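Lista de verificação: lavandaria partilhada e zona de dobragem, edifício Norkora
Vistoria de 31 de outubro de 2022

1. Filtros das máquinas de secar -- NÃO CONFORME. A ficha diz "limpos diariamente". Passei o dedo e tirei cotão. Duvido do diariamente.

2. Extintor -- CONFORME. Selo intacto, manómetro no verde. Continua atrás da porta, onde só o acha quem já sabe.

3. Pavimento da zona de dobragem -- COM RESERVAS. A Promura garante que os tapetes não escorregam. Gostava de ver o ensaio.
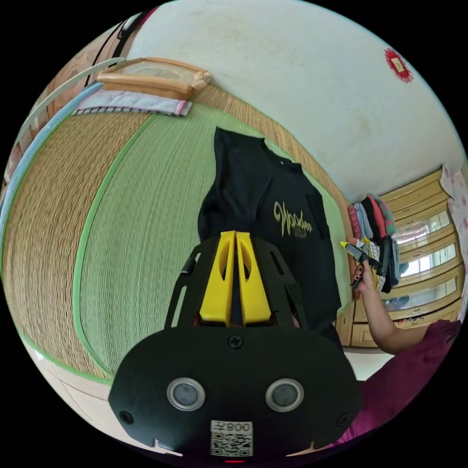

Pedi a ficha técnica em fevereiro e recebi um folheto publicitário. Até chegar coisa melhor, orlas verificadas a cada 4 semanas.

4. Carga elétrica -- NÃO CONFORME. Extensão Vorovis com um ferro e um aquecedor de 900 W ligados ao mesmo tempo. Retirar o aquecedor.

5. Roupa esquecida -- COM RESERVAS. Nada sobre grelhas, aquecedores ou passagens. O cesto de perdidos "esvaziado todos os meses" não parece ter sido esvaziado este ano.

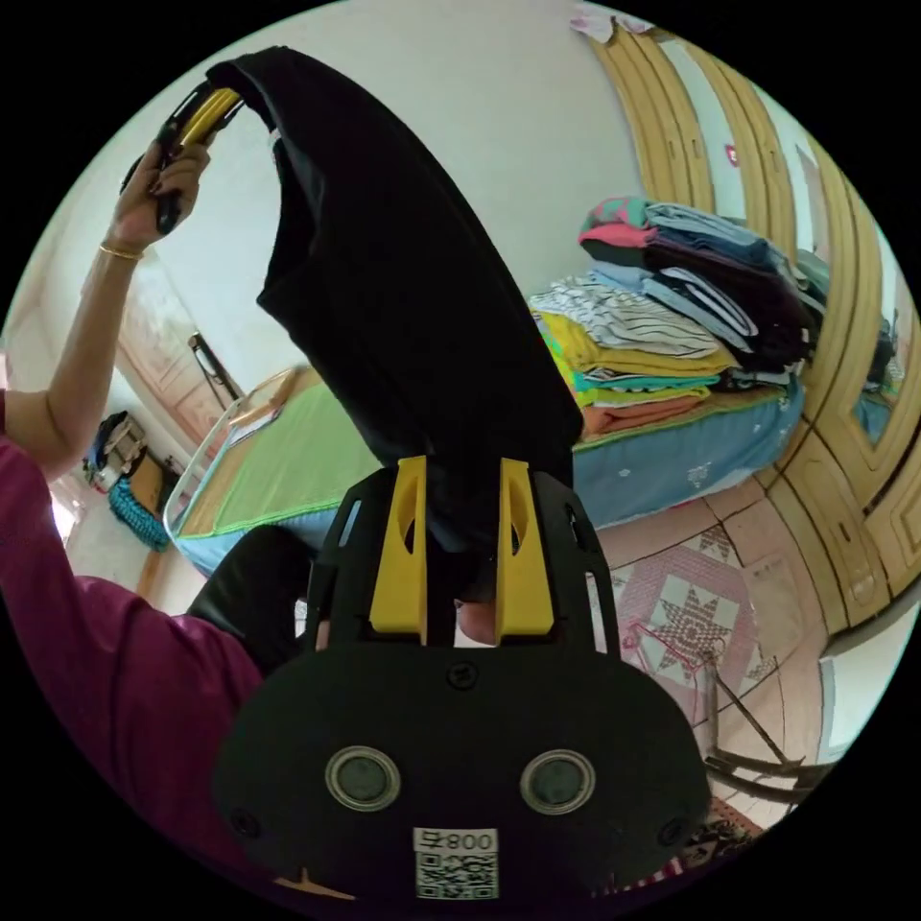 6. Detergentes -- CONFORME. Rotulados e fechados. O armário fecha à chave, mas a chave está na fechadura.

Comentários (2)

uzor_3dto: O aquecedor já voltou. Vi-o ontem à noite.

moradora49: E a porta corta-fogo, que anda presa com uma cunha? Não vem na lista.

Este site utiliza cookies. Ao continuar, aceita a nossa política.

Artigos recentes
Caldeiras: o que a ficha não pergunta
Garagem Uzor, vistoria anual
Escadas e corrimãos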